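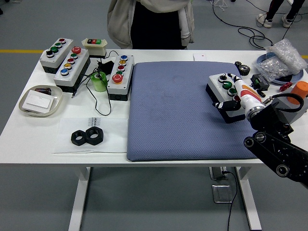 464番の用紙切れ

一

ドロネマール社の予約事務所には、プリンターが二台あった。新しいほうは窓口の後ろの棚に、古いほうは奥の部屋の流しの横に置いてあった。古いほうはザリックスの464という機種で、乗船券の控えを複写用紙に打つためだけに使われていた。

十二月の半ばに本社から新しいパソコンが届いた。古いパソコンは同じ日に運送業者が引き取っていった。マリアン・バログが464のケーブルをつなぐと、画面の隅に「不明なデバイス」と出た。印刷を押すと、隣の新しいプリンターから控えが普通の紙に出てきた。複写ではないので、港の係員はこれを受け取らない。

「手で書けばいいじゃないか」とアルリンド・ベゼーハが言った。アルリンドは所長で、来年の夏に定年になる。

「便ごとに三枚ずつですか」

「昔は書いていた」

マリアンはその日、乗用車の分を手で書いた。夕方の便はトラックが多く、書き終わる前に船の時間が来た。船は遅れて出た。

翌朝、本社の窓口に電話をかけた。電話に出た男は、464は三年前に保守が終わっていると言った。ドライバーはザリックスのサイトから各自で入れてほしい、とも言った。

「サイトにないんです」

「では、対応していないということですね」

「控えはどうすればいいですか」

「ミランダに切り替わる予定と聞いています」

ミランダというのは本社が入れる予定の新しい予約システムで、紙の控えがなくなるという話だった。マリアンが最初にその話を聞いたのは、息子がまだ小学生のころだった。

二

昼休みにドライバーを探した。ザリックスのサイトには464のページが残っていたが、ダウンロードのボタンは押しても反応がなかった。検索で出てきた別のサイトには、同じ文章が何度も並んでいた。ザリックス464は家庭にも小規模な職場にも最適な信頼できるレーザープリンターです、と書いてあった。464はレーザーではない。ピンで叩くので、隣の部屋にいても音が聞こえる。

そのサイトで一つ落としてみると、天気予報を表示するソフトが入った。消そうとするとアンケートが出た。消したい理由を選ぶ欄に「プリンターではないから」というものがなかったので、「その他」を選んだ。

別の掲示板に、同じことで困っている人の書き込みがあった。質問は六年前のもので、返事が一つだけついていた。

「464のドライバーは、179の古い版で代用できます。インストールのときに機種を聞かれたら179を選び、用紙の長さを手で直してください。うちの倉庫ではこれで動いています。M・ソフティッチ」

179のドライバーもサイトにはなかった。

マリアンは書き込みの名前をもう一度読んだ。マリン・ソフティッチという人なら、この事務所にいたことがある。マリアンが入る前の人で、会ったことはない。流しの上の戸棚に、その名前を書いたテープの貼られたカップがまだあった。

「ソフティッチさんは、ここを辞めてからどうしたんですか」

アルリンドは新聞から顔を上げた。

「ヴェヴォサリの倉庫に行った。島の反対側の」

「今もいますか」

「さあ。年賀状は来なくなった」

三

ヴェヴォサリの倉庫は、農協から冷凍の魚と肥料を預かっている会社だった。電話には若い男が出て、クレイトン・ラセルダと名乗った。

「ソフティッチさんは九月に亡くなりました」

マリアンは、お悔やみを言った。それから、続けてよいものか迷って、受話器を持ち替えた。

「ご用件は何でしたか」とクレイトンが言った。

「プリンターのことなんです。ザリックスの464を、179のドライバーで動かせると書いておられて」

「ああ」とクレイトンは言った。「うちのもそれです。今も動いてますよ。冷蔵庫の隣で」

「ドライバーのファイルは残っていますか」

「あると思います。ソフティッチさんの机の引き出しにディスクがあって、触るなって書いてあるんで、誰も触ってないです」

「触ってもらえませんか」

クレイトンは少し待ってくれと言って、受話器を置いた。遠くでフォークリフトの後退する音がしていた。戻ってくると、ディスクは見つかったが読み込む機械がない、と言った。倉庫のパソコンにはディスクの差し込み口がなく、ソフティッチの使っていた機械は家族が持ち帰ったそうだ。

「こっちにはあります」とマリアンは言った。古いパソコンのことを考えていたのだが、それはもう引き取られたあとだった。言ってしまってから気がついた。

「じゃあ明日の配送便に乗せます」

「お願いします」

電話を切ってから、マリアンはアルリンドに聞いた。

「ディスクを読む機械、どこかにありませんか」

「うちの物置にあるかもしれない。妻に聞かないとわからない」

四

ディスクは茶封筒に入って届いた。配送の運転手は受け取りの判をもらうと、手書きの控えを見て、今日は字がきれいだと言った。マリアンは前の晩、家で何枚か先に書いておいたのだった。

アルリンドの家の物置に機械はなかった。娘が大学に持って行き、大学で捨てたらしい。代わりに、アルリンドは町で電気屋をしているフェディル・サウチュクに電話をした。

フェディルは夕方に来た。外付けの読み取り装置を鞄から出し、マリアンの机の上でケーブルをほどいた。

「これは自分のです。終わったら持って帰ります」

「借りられませんか」

「二つあれば貸しますが、一つなので」

ディスクには「179／464 両方これ 触るな」と鉛筆で書いてあった。差し込むと装置は長いあいだ音を立て、それからフォルダーが開いた。ファイルは5つあった。そのうちの一つは「先に読む」という名前の文書だった。

フェディルが開いた。

「古いほうの機械に入れるときは、日付を2000年より前に戻すこと。戻さないと、インストールの途中で止まる。終わったら日付を元に戻すこと。戻し忘れると予約が全部前の世紀になる。一度やった。

用紙の長さは、三枚複写のときは設定で一行足す。足さないと、二十枚目くらいから合計金額が切り取り線にかかる。

給紙のレバーは右に倒してから、ほんの少し戻す。説明書には戻せと書いていない。

紙がないのに用紙切れのランプがつかないときは、紙がある。紙があるのにランプがつくときは、側面を平手で叩く。強くなくてよい。」

「最後のところは、意味がわかりませんね」とフェディルが言った。

「わかります」とマリアンは言った。464は前からそうだった。彼女はいつも前の面を叩いていた。

フェディルは日付を戻した。窓口の予約画面を閉じておくように言われたので、マリアンは閉じた。アルリンドが表の扉に「ただいま手続き中」の札を下げに行き、そのまま外で煙草を吸った。

インストールは途中で二度、署名のないドライバーだという警告を出した。フェディルはどちらにも「続ける」を押した。三度目には警告の文が長くなり、続けるボタンが小さくなった。

「いいんですか、これ」とマリアンが聞いた。

「よくはないです。本社の人に聞かれたら、自分が来たとは言わないでください」

「領収書は要ります」

「じゃあ、照明の点検で書いておきます」

機種の一覧が出た。464はなく、下のほうに179があった。フェディルはそれを選び、用紙の長さに一行足した。日付を元に戻し、もう一度起動した。不明なデバイスの表示は消えていた。代わりにザリックス179と出た。

五

試し刷りは三枚目で斜めになった。レバーを右に倒し、少し戻した。四枚目も斜めだった。戻す量が多すぎたらしい。マリアンがやり直すと、五枚目はまっすぐに出た。切り取り線と合計金額のあいだに、指一本ほどの余白があった。

「一行でいいんですね」とフェディルが言った。

「そう書いてありましたから」

フェディルは装置を鞄にしまった。ファイルはパソコンの中に写してくれていた。マリアンは、ディスクを茶封筒に戻してヴェヴォサリに返すつもりで、宛名を書いた。クレイトンの名字の綴りがわからず、電話をかけた。

「動きましたか」とクレイトンが聞いた。

「動きました。ディスクはお返しします」

「うちは読めないんで、そっちで持っていてもいいですよ」

「でも、触るなって」

「じゃあ、戻してください。引き出しに入れておきます」

それからクレイトンは、倉庫の464も最近、用紙切れのランプがつきっぱなしになると言った。買い替えの見積もりを取ったら、同じことのできる機械は思っていた値段の三倍だったそうだ。

「紙は入っていますか」

「入ってます」

「側面を平手で叩いてください。強くなくていいです」

電話の向こうで足音がして、少ししてから音がした。マリアンには、それが叩いた音なのか扉の音なのかわからなかった。

「消えました」とクレイトンが言った。「どこに書いてあったんですか」

「ディスクの中です。『先に読む』という文書です。印刷して一緒に入れておきます」

「助かります。うちのは全部、あの人がやってたんで」

マリアンは文書を464で印刷した。複写用紙しか入っていなかったので、三枚になった。一枚目をヴェヴォサリの封筒に入れ、二枚目をプリンターの蓋の内側に貼った。三枚目は字が薄かったが、戸棚を開けて、カップの中に折って入れた。

六

夜の便の予約は、乗用車が多く、トラックは少なかった。464は奥の部屋で音を立て続けた。アルリンドが窓口から、うるさいから戸を閉めてくれと言った。マリアンは、戸を閉めると紙が詰まったときに気づかないと答えた。戸は開けたままになった。

船が出たあと、本社からメールが来た。件名は「ミランダ導入に伴う紙控えの廃止について」で、日付は2023年12月22日だった。導入の時期は、追って連絡するとあった。末尾に、それまでの間は複写用紙を各事務所で十分に確保しておくこと、と書いてあった。

マリアンは用紙の箱を調べた。開いていない箱が棚の下に一つあった。注文書を書き、本社に送る分の欄に機種名を書くところがあったので、464と書いた。少し考えてから、横に括弧をつけて179と書き足した。

アルリンドが上着を着て、電気を消してもいいかと聞いた。

「まだ一枚出ます」とマリアンは言った。

プリンターが最後の行を打ち、紙を送って止まった。用紙切れのランプがついた。紙はまだ入っていた。マリアンは奥の部屋へ行き、側面を叩いて、それから電源を切った。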